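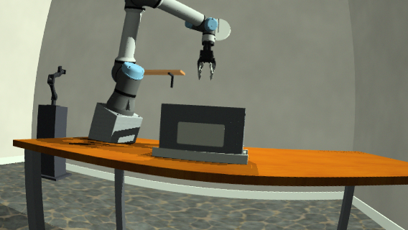

My hay fever ended in June, as it always does, and the cough that came with it stayed on like a guest who has found the good biscuits. By the thirty-fourth day I had stopped apologising for it on the bus.

So I went to the surgery, where Dr Acuña (Hortensia, according to the door, though I wouldn't dare) listened to my back, said "hmm" twice and sent me down the corridor to blow into a tube. You take the deepest breath you can manage, then blow it out hard while a nurse shouts "keep going, keep going, keep going" at you from a distance of two feet. I have had less encouragement at weddings.

Three goes at that, then four puffs of the blue inhaler, then 20 minutes in the waiting room with a 2014 caravan magazine, then three more goes. The second lot came out better than the first, and Dr Acuña looked pleased in the way a plumber is when he finds the leak. Asthma, probably. At my age! I thought you had to be picked last for rounders to get that.

I now own a brown inhaler, for every morning and night, and a plastic spacer that looks like something you'd use to bottle-feed a calf. I also have a peak flow meter and a chart. My first reading was 181, and I was quite proud of it until Seul-gi Son from choir told me what hers was. She's five foot one and has the lungs of a tuba.

You're meant to rinse your mouth out after the brown one. I forgot for a week and found out why.

Back in six weeks for a review. The cough is down to mornings and any sentence with the word "Podirell" in it, which is the name of our street, so the pizza people still think I'm dying.

20 comments
Share this post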